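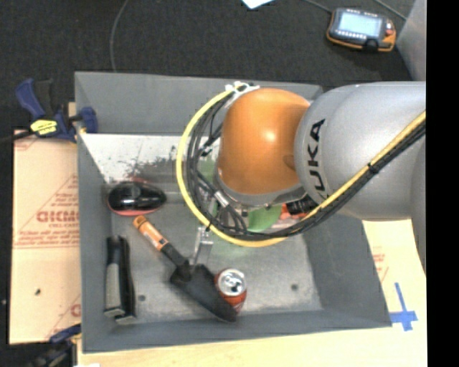

Guides > Bin picking > Faults > False grip

Clearing a false grip on a picking arm

Your arm closes on an object, reports a good grip, lifts, and carries nothing across to the drop point. The log says success. Ours at Amden said so 19 times before anyone checked the log against the bin.

The usual advice is to retrain the vision. I don't buy it, at least as a first step. Try this before you spend a week on labels.

1. Stop the program and switch to manual at reduced speed. Keep your hands out of the bin until the arm is in a safe stop. A paused program is not a safe stop.

2. Jog the gripper clear and close it on air. Read the finger position, then write it down.

3. Now close it on the thinnest thing you pick. If the two readings are nearly the same, your grip threshold can't tell an object from nothing. That was our fault, and no camera would have fixed it.

4. Set the threshold between the two readings. Skistero's setup sheet tells you to use the default. The default passed an empty hand in 18 of our test cycles.

5. Check whether the bin has moved. Push on it, hard. Clamps creep, and a shifted bin sends the fingers into a wall, where they stall and look like they're holding something.

6. Follow the cables through a full reach, slowly. A snag near the wrist can drag the arm off its pose.

7. Run mixed items, flat ones included. A test with soda cans only proves you can pick up soda cans.

If it still lies to you after all that, go look at the vision.

Comments

gantrygus: Step 3 found it. Matheson support had me recalibrating for 2 days.

pl_west: What if the fingers have no position feedback?

tinbench: Then weigh the load after the lift. Slow, but it works.

Related
Fault 2388 after a restart
Clernivton bin mounts: are they worth it?
Testing your safe stop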